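Estimador de atitude, segunda versão

Novembro foi quase todo gasto no filtro. Quem acompanha o blog sabe que o Widum, o veículo de quatro rodas do nosso clube, terminou a temporada passada com uma deriva de guinada que nos custou uma prova inteira. O Amr El-Sayed defendia que o problema estava no magnetômetro. Eu achava que estava na temporização. Passamos um mês a discutir isso com gráficos e os dois tínhamos parte da razão.

O magnetômetro ficava demasiado perto do cabo de potência do motor traseiro. Com o acelerador acima de metade, o campo medido rodava de forma repetível, o que é quase pior do que ruído, porque o filtro acredita. Mudamos o sensor para o topo do mastro e refizemos a calibração com o veículo montado, bateria incluída. Antes calibrávamos a placa sozinha em cima da bancada, hábito herdado de uma equipa anterior que ninguém tinha questionado.

Quanto à temporização: o giroscópio é lido a 1000 Hz e o filtro corre a 100 Hz. A versão antiga usava só a última amostra de cada ciclo e deitava fora o resto. Em piso liso passa. Em paralelepípedo, a vibração dobra para dentro da banda útil e aparece como rotação lenta. Agora integramos todas as amostras entre ciclos e entregamos ao filtro o incremento de ângulo, com carimbo de tempo tirado na interrupção e não na leitura do barramento. A diferença entre os dois carimbos chegava a 3 ms com o registo em cartão ligado.

A parte visual continua a cargo do Carter Lachance. O módulo chama-se Stukatach (o nome é dele, desisti de perguntar) e segue pontos de contraste entre imagens consecutivas para estimar o deslocamento. De dia funciona bem. À noite sobram poucos pontos, e os que sobram são quase todos luzes, que saturam o sensor e mudam de forma com a exposição. Um candeeiro é um péssimo ponto de referência se o detector se agarrar aos raios em vez do centro.

Testamos três estratégias de exposição. A automática é a pior: estica o tempo de integração até a imagem ficar clara e arrastada. A fixa curta dá imagens nítidas e quase pretas. Ficamos com um limite máximo que depende da velocidade angular lida no giroscópio, ou seja, quando o veículo roda depressa a câmara é obrigada a encurtar. Quando nem assim há pontos suficientes, o módulo declara a medida inválida e o filtro segue só com inércia e odometria das rodas. Falta afinar o limiar dessa decisão.

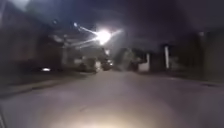
Clube de Robótica Móvel Bélanger | Grupo de Navegação

Com um arrastamento destes, horizontal e muito mais marcado no edifício e no passeio da esquerda do que no asfalto em frente, o detector de cantos não tem grande coisa para seguir. O candeeiro e o poste branco do lado direito destacam-se, mas dois objetos não chegam para resolver rotação e translação com confiança. O chão iluminado mesmo à frente tem alguma textura, e o Carter quer experimentar fluxo óptico denso só nessa zona. Tenho dúvidas quanto ao custo de processamento.

Pendente para a próxima semana: rever a covariância da odometria em curva, trocar o conector do mastro e correr o simulador Benden com os registos noturnos. O registo 1947 fica de fora até percebermos por que razão o relógio recua a meio do ficheiro. O Amr suspeita do cartão; eu, outra vez, da temporização.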